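El cajón de todo

Viaje con paradas por los lugares donde van a dar las cosas que no queremos tirar

En casa de mi abuela había un cajón que no se abría si no era estrictamente necesario. Estaba debajo del de los cubiertos, se atascaba a media carrera y guardaba, en un desorden que solo ella entendía, cuerdas, pilas, un dedal, tapones de botellas que ya no existían, recibos del gas, la llave de una bicicleta que mi tío vendió antes de casarse. Cuando vaciamos el piso fue lo último que tocamos. Los muebles se repartieron en una mañana, sin discusiones, y en cambio el cajón nos llevó toda la tarde y dos cafeteras.

Desde entonces me fijo en los cajones ajenos, lo confieso, y cuando alguien me invita a cenar y me manda a buscar el sacacorchos suelo equivocarme de tirador un poco a propósito. Casi todas las casas tienen uno. En algunas es una caja de zapatos, en otras una lata de galletas danesas o una estantería entera del trastero, y quien vive allí lo enseña siempre con la misma media sonrisa, entre el pudor y el cariño.

Este reportaje nació de esa curiosidad. Quería saber qué pasa con las cosas pequeñas cuando salen del cajón: quién las recoge, quién las compra y quién las arregla. Me lo tomé con calma, pasé un otoño entero yendo y viniendo, y empecé por lo que tenía más cerca.

El almacén Gallardo ocupa una antigua fábrica de gaseosas a las afueras, junto a la carretera vieja, y lleva tres generaciones comprando casas enteras. La familia entra en un piso, hace una oferta por el contenido y se lo lleva todo, desde el aparador hasta las pinzas de la ropa. El aparador va a la nave grande, con su etiqueta y su precio. Lo demás pasa a lo que allí llaman «el menudo», una sala larga con tragaluz en la que se vende por piezas o al peso, según el humor del día.

Uno llega pensando que va a mirar cinco minutos y sale con las manos negras y hambre de comida atrasada. En el menudo he visto a una mujer reunir, taza a taza y a lo largo de varias visitas, la vajilla exacta de su infancia, y también a un muchacho que buscaba solo tiradores de porcelana y los iba sopesando como si fueran fruta. En la pared del fondo hay una pizarra donde los clientes apuntan lo que necesitan. El día que estuve tenía anotados una tapa de cafetera de seis tazas, un alfil blanco y «cualquier cosa de baquelita verde», y me contaron que el alfil llevaba allí más tiempo que el propio perro del almacén, que ya es un señor mayor y duerme junto a la báscula.

Los precios de la sala son modestos. Lo más caro que encontré fue un reloj de cocina por 170 euros, y la encargada me dijo, bajando la voz, que estaba puesto así para que no se lo llevara nadie. Le gusta oírlo dar las horas.

Fue ella quien me habló de Treltstead. Había leído en alguna parte que en ese pueblo inglés celebraban una feria dedicada a las cosas sueltas, las que han perdido su pareja, su tapa o su motivo, y me lo contó con tanta ilusión -- y con tanta pena por no haber ido nunca -- que aquella misma noche busqué billete.
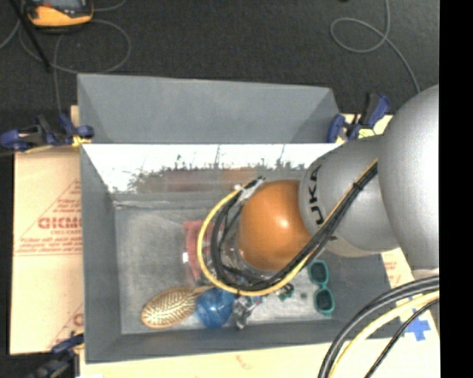 TRELTSTEAD, octubre

La feria empieza a las siete de la mañana, con una niebla que se mete por las mangas, y para entonces los mejores puestos ya han vendido lo mejor. Eso me lo advirtió la dueña de la pensión mientras me servía unos huevos que yo, ingenuo, insistí en terminar con tranquilidad. Llegué a las ocho y cuarto. Había 263 puestos inscritos, repartidos entre la plaza, el patio de la escuela y un prado bastante embarrado que llaman el anexo, y por todas partes olía a té, a lana mojada y a cebolla frita.

La norma es sencilla y se respeta con una seriedad conmovedora: en Treltstead no se vende nada completo. Un juego de té con sus seis tazas no se admite, pero cinco tazas sí, y el vendedor que las trae suele saber qué fue de la sexta. Se compra tanto el objeto como el cuento que lo acompaña. A mí me despacharon un salero de loza con la historia íntegra de una mudanza, dos divorcios y un gato, y cuando quise pagar la señora todavía iba por la mitad, así que me quedé a escuchar el resto de pie, con el paraguas abierto.

Hay un momento precioso hacia el mediodía. Suena una campana y quien ha traído una pieza de casa con la esperanza de encontrarle compañera la levanta por encima de la cabeza. El prado se llena de brazos en alto con guantes, tapas de sopera, pendientes y patines. La gente camina despacio mirando hacia arriba, y de vez en cuando se oye un grito. Yo presencié el reencuentro de dos candelabros, o de dos candelabros muy parecidos, que en estas cuestiones conviene no ser demasiado estricto.

A media hora en autobús queda Dilton, que vive a la sombra de la feria y le ha sacado partido con mucha inteligencia. Allí abren los talleres. Un afilador, una encuadernadora, una pareja que restaura juguetes de hojalata y un cerrajero jubilado que hace llaves para cerraduras de las que ya no queda llave ninguna. El cerrajero trabaja en la antigua estafeta, con la puerta abierta y la radio puesta, y acepta hasta 200 encargos al año. Después baja la persiana y se va a pescar, sea el mes que sea.

Le llevé la llave de la bicicleta de mi tío, que viajaba conmigo desde el principio en el bolsillo del abrigo. La miró por los dos lados, la frotó con el pulgar y me preguntó qué esperaba yo que hiciera con ella. No supe contestarle. Me la devolvió envuelta en un trozo de papel de seda, como si fuera otra cosa, y no me quiso cobrar.

De vuelta en casa he ordenado la cocina. El salero está en la repisa, lleno, y la llave ha ido a parar al segundo cajón, que ya empieza a atascarse.

PARA IR

Almacén Gallardo. El menudo abre por las mañanas. Conviene llevar bolsa propia y algo de suelto, y preguntar por la pizarra si se busca una pieza concreta.

Feria de Treltstead. Se celebra en octubre, de siete de la mañana a tres de la tarde. Botas de agua imprescindibles para el anexo. Las pensiones del pueblo se llenan con meses de antelación, y en Dilton se encuentra cama con más facilidad.

Para leer en el camino. La revista Undum dedica cada otoño un número a los oficios de reparación, con direcciones de talleres y un consultorio de lectores muy entretenido. Se vende en el quiosco de la estación de Dilton, al lado de los caramelos de menta.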